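From the back room: two arms and a small table

Those of you who come in on Thursday evenings have probably noticed that the corner by the window has been taken over by Keisha Alcantara and Gerrit Buthelezi, and that they hardly look up when the tea comes round. They are building a pair of robot arms with proper fingered hands, to be bolted to a bench in our shared workshop, and they have been kind enough to let me sit beside them for a couple of evenings and ask slow questions.

The hardware is coming along in its own sweet time. One shoulder is printed and sanded, the other is still a box of parts under the bench with Gerrit's lunch on top of it. In the meantime the two of them have been working in simulation, with the arms and the tabletop all drawn by the computer, so that the code can be tried out long before anything is screwed down. Keisha calls this version Brirner, after a street she used to live on, and I have given up asking how to say it.
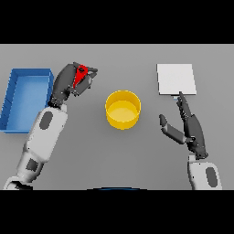

Brirner in simulation, with the red piece in the left hand.

I had expected the picking up to be the hard part, and I suppose it is hard, but what takes up most of their evening is the fingers. Every joint has to be told how far it may bend, and if one number is wrong the whole hand goes into a sort of cramp (Gerrit does a very good impression of it, do ask him). They keep the settings in a plain text file with 3436 lines in it, and Keisha scrolls through it faster than I can read a shopping list!

The practice table is kept simple on purpose -- a blue tray, a yellow container, a flat white square, and the red piece. Joanne Hebden wanted to add a teapot and was told, very nicely, to wait until spring.

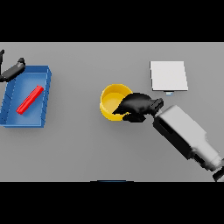
The red block lying in the blue tray, with one arm over at the yellow bowl.

Lwazi Du Plessis has offered to look after the wiring once the real arms are ready, and he has already labeled 22 cables in his lovely small handwriting. Ezekiel Schumacher is making the bench top from an old door, which he has planed down twice now and still isn't happy with. If anyone has a heavy clamp or two they can spare for a few weeks, he would be very glad of the loan -- just leave them on the shelf by the sink with your name on a bit of tape.

Gerrit and Keisha hope to have the first real arm standing up in November, and they would love some company before then. No experience needed, and they are both patient people. We start at 7, the side door sticks so give it a good push, and there are usually biscuits.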